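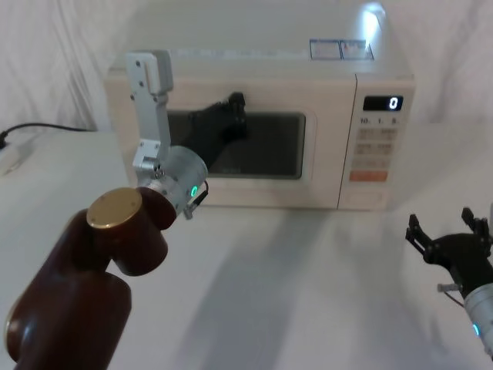

Zistlow Rally Kit
Portable sound and stewarding set for marches, ride-outs and street protests

Item 448
In stock at our Perance warehouse
Page last updated 8/2/19

If your group has ever tried to run a march with one tired megaphone and a whistle, you already know why we love this kit. Everything a small union, tenants' group or riders' association needs to be heard on the street goes into two wheeled cases, and one person can set it up on a sidewalk before the crowd has finished parking.

We first put the Rally Kit together for a delivery riders' association in Warell that was planning a slow ride past city hall over parking permits. They wanted something loud enough to carry over idling engines but light enough to strap to a cargo bike. The first version was a bit of a lump (the stand alone needed two people!), so we changed the stand, swapped the battery and kept going. The one we ship now is the fourth version and it's a joy to use.

What's in the cases

Nadar 2 battery speaker with folding stand
Two wireless handheld microphones
One wired microphone with a long cable, as a spare
Three hand megaphones with shoulder straps
13 steward vests, high-visibility yellow, medium to XXL
Banner poles, four, telescoping
Rain cover for the speaker
Charger, spare fuses and a printed setup card

The speaker

The Nadar 2 is made for the human voice. You can play music through it, and plenty of people do while they wait for things to start, but speech is where it shines. Words stay clear at the back of a long column, even with traffic going by. Volume, tone and microphone level each have their own big knob, so you can work it with gloves on. A full charge lasts an afternoon of speeches, and the battery slides out if you want to carry a second one.

The vests

Plain on the front, with a clear pocket on the back for a card. Slip in STEWARD, FIRST AID, PRESS CONTACT or whatever you need that day. They wash at low heat, cards out first please. Extra vests come in the same sizes and can be added to any order.

Weight and size

Large case, packed: 31 pounds
Small case, packed: carry-on size, light enough for one hand
Both cases fit in the trunk of a small hatchback with the seats up

Price

Full kit: $291 for a one-week rental, including the second battery
Longer rentals and purchase: write to us with your dates and we'll send a quote

November fills up early with budget marches, so get your dates in soon if you need a kit then.

Good to know

Many cities ask for a sound permit as well as a march permit, and the rules on hours can differ from one street to the next. Check with your city clerk before you book. The setup card has a space for your permit number, which is handy when an officer asks for it in the middle of a speech.

Returns

Send the kit back in the same cases with the prepaid label. Damp vests go in the mesh bag, not in with the speaker. Missing a fuse or a pole clip? Tell us and we'll top it up for the next group.

Goes well with

Zistlow banner blanks, white or red
Nadar spare battery
Folding speaker's platform, low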